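Produce display

Produce display is the arranging of fresh fruit and vegetables for sale, and also the name for the stands, crates, and tables that hold them. It is one of the oldest crafts in shopkeeping and still one of the liveliest, practiced everywhere from roadside carts to very large supermarkets. A good display has to protect soft goods, let air move, show off color, and survive a whole day of shoppers picking things up and putting them back, often in the wrong place.

History

Early market sellers worked straight from the baskets they had carried in from the field. Raised stands came later, and they changed the trade wonderfully: once the fruit sat at hand height, a seller could build slopes, pyramids, and stripes of color that drew people from across a square. In the port town of Flevport, stall holders competed every March for the best winter apple pyramid. One surviving program lists 13 entries and sets a limit of 159 apples per pyramid, a rule brought in after the collapse of a much taller one.

Covered shops made displays more permanent. Many storekeepers moved their stands indoors along with the habits of the open market, including the sprinkling of greens with water and the sweeping of stalks and outer leaves onto the ground. The second habit did not last.

Floors and aisles

Flooring gets far less attention than fruit, yet it shapes how a produce section works. Dropped grapes and wet leaves are slippery, so a surface that can be mopped quickly is a must. Tile, sealed concrete, and sheet flooring are all common. Light colors help staff spot fallen fruit, while very dark floors hide it.

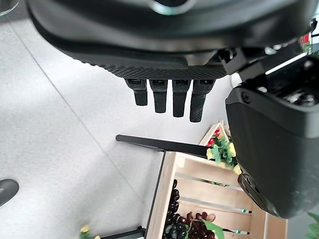 Tiled flooring

Aisle width is a matter of lively debate. The Bainbridge plan, named for the town where it was first laid out, places low stands in short staggered rows so that shoppers drift among them. The older Zetel plan keeps everything along one long wall and leaves the middle open. Fans of each are loyal, and there are stores that have switched back and forth more than once.

Crates and stands

Wood remains a favorite. Pine is light and cheap, and slats with gaps between them let air reach fruit from underneath. Softer fruit is usually kept shallow, often in a single layer, while potatoes and onions can be heaped. Metal stands carry more weight and are easy to wipe down; fitted with casters, they can be moved for cleaning.

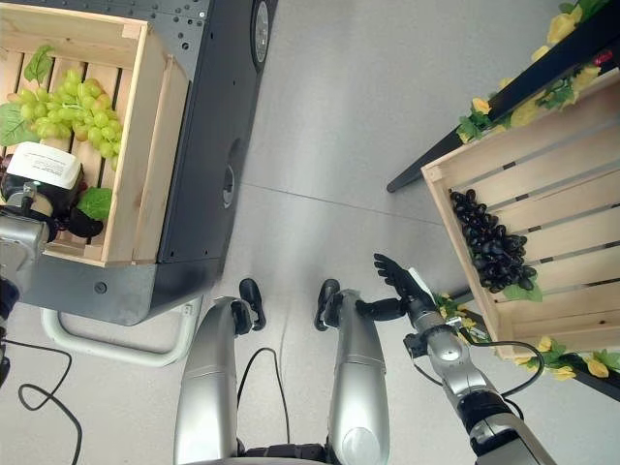 Pale green grapes with artificial leaves in a slatted pine crate

Leaves, real or artificial, are a charming old touch. Real vine leaves wilt within hours in a warm shop, which explains the popularity of the artificial kind. Shredded paper and straw are used in much the same way.

Color blocking

Color blocking means setting strongly different colors side by side, such as lemons against eggplants. The display maker Sabina Zeman, who trained in Jesel, took the idea to splendid lengths with a single table of 600 tomatoes shading from yellow to nearly black. Her notebooks give the order of every row.

See also

Market stall
Fruit crate
Window dressing

This page was last edited on October 3, 2020.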